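Craft tables: cloth or bare wood?

ralladberg_attic
Posted Sunday, November 24, 2019
I've got 300 blank blocks to sort and stamp before the December fair, and my Talwood table is already scratched to bits. Do you all cover yours? I'm leaning toward just throwing a cloth over it and calling it done.

blockhead161
Cloth, every time! I use a big green one and let it hang down over the front in whatever folds it likes. Pale wood shows up so well on green — I can spot a darker edge or a rough corner right away.

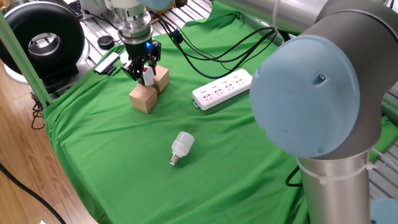 I keep the power strip up on top too, lying flat where I can reach the switch, and a spare bulb on there too for when the lamp quits. Mine was a cheap remnant from Tullico and it's been through the wash plenty.

Živković_fan
Gotta disagree. Cloth slides, and a bulb on a cloth is a bulb on the floor the first time you tug a corner (ask me about the 2 I lost last winter). Cork mat, 5 minutes to cut, never moves.

blockhead161
Fair, but cork sheds crumbs all over my ink pads. I clip the back edge and it stays put.

tinytownmom
I'm with the cork person on sliding, but I'd worry more about the power strip. Mine's screwed under the table and the cords are out of my way.

ralladberg_attic
OK, cloth with clips for now. Does felt grab better than cotton?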